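Zalbridge Equipment Support
Ticket: Trudari wrist capture station, paper handling bench
Subject: Left wrist pose drops out during sheet handling
Opened by: Emmett Kincaid
Assigned to: Dariusz Sikora
Priority: Normal
Status: Closed
Date opened: December 5, 2018

Reported problem

The operator station used to record paper handling tasks for the Maltevitz sheet feeding cell is losing the position of the left wrist unit. The right wrist unit is not affected. When the loss occurs, the station software holds the last known position and then jumps to the new one when tracking returns. Recordings that contain such a jump are rejected by the cell and cannot be used to prepare a motion program.

The fault was first noted during the stack squaring task. It has since been reported in the single sheet task as well, although less often. Restarting the software does not clear it.
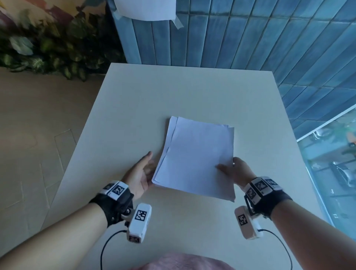 The station log shows the left unit reporting "marker lost" followed by "marker found" within the same recording. No cable fault or low voltage message is present. The requester has confirmed that the station was last calibrated in February and that no hardware has been replaced in the interim.

Entry 1, D. Sikora

The requester was asked to complete the following checks and to report the result of each before proceeding to the next.

1. Clean the faces of all markers on both wrist units with a dry cloth. Do not use solvent.
2. Confirm that each strap is firm against the wrist and does not turn when the hand is closed.
3. Confirm that the sensor unit under the left wrist does not move on its mount when pressed lightly with one finger.
4. Check that both cables have enough slack for the operator to reach the far side of the table.

Entry 2, E. Kincaid

Steps 1 and 2 were completed with no change. At step 3, the left sensor unit was found to turn on its mount under light pressure. The right unit did not turn. Step 4 was completed and both cables have sufficient slack.

Entry 3, D. Sikora

The result at step 3 is consistent with the log. If the sensor unit turns on its mount, the stored offset between that unit and the wrist markers is no longer valid, and the software will discard the position as unreliable.

The requester was instructed to power down the station, set the left unit to the angle shown in the station manual, and tighten the mount with the hex key supplied in the service kit. The clamp should be tightened until the unit no longer turns by hand. Further force may damage the housing.

The wrist offset must be measured again after this work. The procedure is found under Service, Wrist Units, Offset. The operator is to hold both wrists above the table for 10 seconds when prompted, and then to repeat the hold with the palms turned inward.

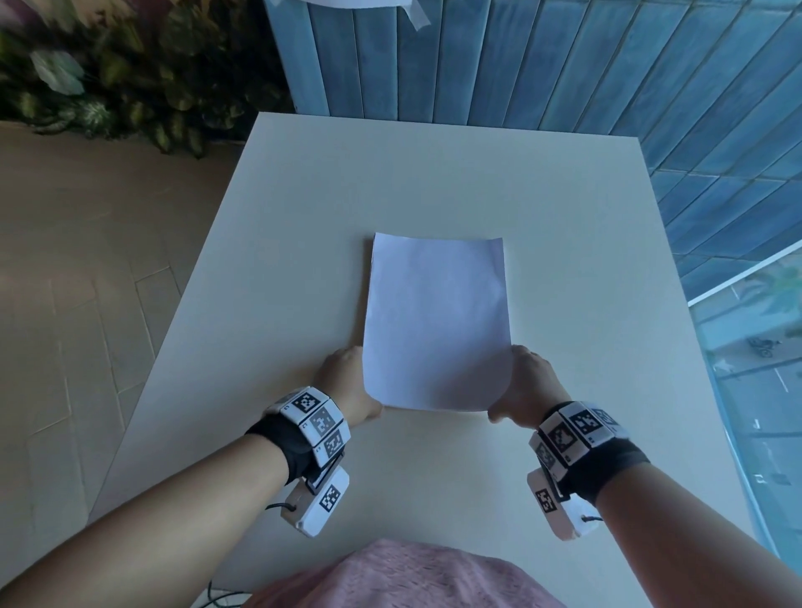
The single sheet task was selected for the acceptance run in preference to the stack task. It requires both hands to close on the near corners of the paper, which places a steady demand on both wrist units, and the resulting recordings are short enough to be reviewed in full.

Entry 4, E. Kincaid

The left mount has been tightened and the offset measured again. The software accepted the new offset on the second attempt. The first attempt was refused with the message "hold not steady."

A total of 40 acceptance recordings were made. No marker loss was logged on either side. The recordings were transferred to the Maltevitz cell and passed its input check.

It was also noted that the Ngui cable clips supplied for the operator's chair do not grip the thinner cable. This did not affect the test.

Entry 5, D. Sikora

The results are accepted. The mount check (step 3 above) has been added to the maintenance sheet for this station and is to be carried out after every 2000 recordings. The remark concerning the cable clips has been passed to the parts desk under a separate request.

Resolution: Left sensor mount tightened, wrist offset measured again. No parts replaced.

Ticket closed with the agreement of the requester.

Related tickets
Offset measurement refused with "hold not steady"
Cable clips, replacement size
Maltevitz cell rejects recording at input check
Trudari station: cleaning of wrist markers

Zalbridge Equipment Support | Contact the service desk | Back to top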